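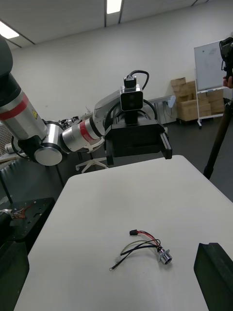 Bench safety checklist, wiring and boards - with comments
September, by the Endurley workshop desk

I've gone through the sheet in my usual unhurried way, so do put the kettle on before you start.

1. Harness. Check every wire by eye and then by fingertip, from the black connector housing along to the round metal one. There are a few frayed ends near the grey wire, so please trim those before anybody plugs anything in. The ring terminal wants a gentle tug too.

2. Table tops. White tops are lovely for spotting snippets of wire, so wipe them down and look again from the side.

3. Floor and stands. Look for tripod feet where people walk, and tuck them in if you can.
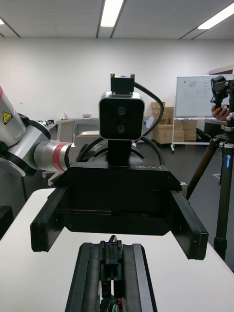
Fernik: could we add leads to item 3 as well? I caught my heel on one last month and very nearly went over.

Yes, gladly, and I'm sorry about the heel! Leads are now item 4, and there are tangled ones on the floor behind the tables to begin with.

5. Circuit board. It should sit flat on its plate, with the plate steady on the box underneath. Try both latches you can reach, and keep fingers well away from the two big capacitors until the supply has been off for 14 minutes - longer if you're chatting. 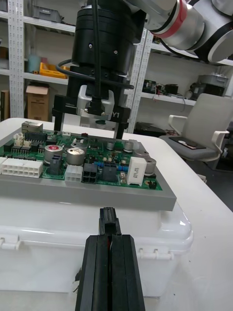

Item 5: board on its grey plate, white box below.

6. Loose ends. Anything dangling over a table gets tied back before power goes on.

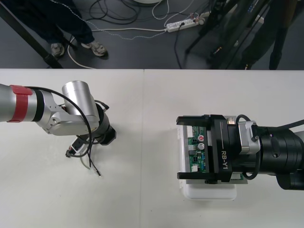 Item 6: wires hanging at the left-hand table.

Next look round is after lunch, about 2.

Related
Sistarum: storing spare connectors
Guzmán store cupboard, shelf check
Eye wash station, sheet 216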